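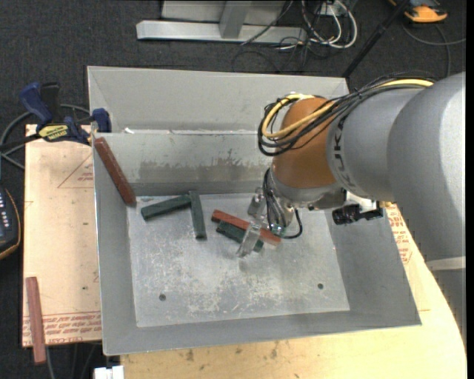

Wooden Building Blocks in Two Colours, with Shallow Metal Sorting Tray

Plain wooden blocks are one of those things we could talk about all afternoon, and this set from Erano is the one we'd pick if we had to clear the shelf and keep a single box. Every block is a simple rectangle. There are no letters on them, no numbers, no little printed windows. They stack, they lean, they line up and they fall over with a really satisfying clack, especially when there's metal underneath!

You can buy the blocks on their own or with the Viltura tray, and we do think the two belong together. The tray started out as a general workshop bin and has found its way into playrooms, craft rooms and at least one dentist's waiting area (hello to everyone in Lương Street). It is wide and low, so small hands can reach the bottom without climbing in, and the sides slope outwards, which makes scooping blocks up against the wall much easier than in a straight-sided box.

What you get

The small set has 22 blocks and the large set has 54. Both come in two colours of wood, mixed evenly, in a cotton bag with a drawstring. The tray is sold separately or as a bundle with either set. The large set fits in the tray with space left over if you stack it tidily, and only just fits if you tip it in, so choose the large one if you like a full tray and the small one if you want to have some floor left to build on.

The blocks

All the blocks are solid wood with the edges softened by sanding. The reddish-brown ones are our favourites. No two have quite the same grain, and they get darker and nicer with handling - we have a bag in the shop that is nineteen months old and looks far better than the new ones beside it. The finish is a thin coat of oil. You can smell it a bit when you first open the bag, and it goes off after a day or two in the open.

They're heavier than people expect. A tower made from these stays put if somebody walks across the room, and you can prop one against a wall at quite a steep angle before it slides. Children work that out very quickly and then you have ramps everywhere.

Sizes vary by a hair from block to block. You won't notice in a wall, but you will in a tall tower, and a few of our customers have told us they like hunting for the one that sits flattest.

The tray

Grey sheet metal with a brushed finish, folded up at the sides to a wide rim. A fixed metal divider runs the length of the tray and gives you a narrow compartment at the back and a big open area in front. We use the back for one colour and the front for building, but it's just as good for pencils, offcuts, clothes pegs or seed packets. The floor has two small round holes in it, so you can screw it down to a bench or table if you want it to stay where it is. Most people leave it loose on a table, and we'd suggest a felt mat beneath it if you care about the tabletop.

Please be ready for it to mark! Bare metal picks up scratches, and wooden blocks being dragged around leave scuffs and smudges. We love how a well-used one looks. If you want something that stays shiny, have a look at the painted trays from Lukix, which are a little smaller and don't have a divider.

Things to do with them

Sorting by colour is the obvious one, and it holds the attention of a three-year-old for longer than you'd think. Older children like taking turns to add a block to a leaning pile. For grown-ups, Levente Takács (he packs most of the orders and knows these blocks better than any of us) has a game where you may only touch a block once, and whatever position it lands in is where it stays. He is very hard to beat.

They are lovely for drawing practice too. Put a few in the tray near a window late in the afternoon, one of them tilted, and you have shadows to keep you busy until tea.

Looking after them

Wipe the blocks with a barely damp cloth and let them dry in the bag with the top open. Don't soak them, and don't put them in the dishwasher. If they start to look dull, rub in a little food-safe oil and leave them overnight on newspaper. The tray can be washed with warm soapy water. Dry it straight away, and run the cloth along the foot of the divider where the crumbs and dust collect.

Ordering

Bags go out within two working days. Trays are packed one to a box and take a little longer. The next batch of trays arrives in November and you can reserve one now without paying for it. If you need several sets for a nursery or a school, write to Dewanti Purba at the shop and she'll work out a price with you. Spare single blocks are available in both colours, because they do go under sofas.

Filed under: Wooden Toys, Blocks & Building, Trays and Tubs

Shared 19 times | 4 comments

Marjan_k
Bought the small set for my nephew and ended up ordering the large one for us. The weight is brilliant.

Tobyandfig
Does the divider come out? I'd like one big space for the train track.

Dewanti Purba
Hi Toby, no, it's fixed I'm afraid. The Lukix tray would suit you better, though the sides are a touch lower.

oldgreenshed
Had the tray two years, blocks went to the grandchildren, tray now full of drill bits. Scratched to bits and still going strong.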